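Dehua Qiu came back to Ceredmont in February to sort out her uncle's papers. He had run the ferry office at Randar for 30 years and kept every letter. Most were complaints about the timetable.

She gave herself 4 days. On the first she read until the heating went off, then walked down to the landing and looked at the water. The boat was still running - a younger man had the wheel now, and he waved at her as if he knew her.

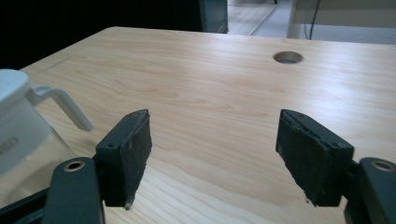 "Did he ever cross over himself?" she asked the man the next morning.

"Once, in the fog, to bring back a dog."

She found the dog in a letter from a woman in Vudine. It had got on alone and sat by the rail the whole way. The woman wanted to pay the fare. Her uncle had written "no charge for dogs" across the bottom and never mailed it.

There was also a map of the river from 1914, with the old landing marked in pencil. She put that aside for herself. The rest went into bags, except for the letter. She copied the address onto a new envelope, though the woman would be very old by now, and bought a stamp at the store.

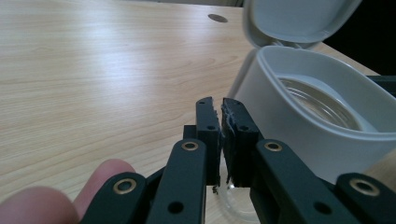
*The lid stood open.*

The boat left at noon. She mailed the letter on the other side.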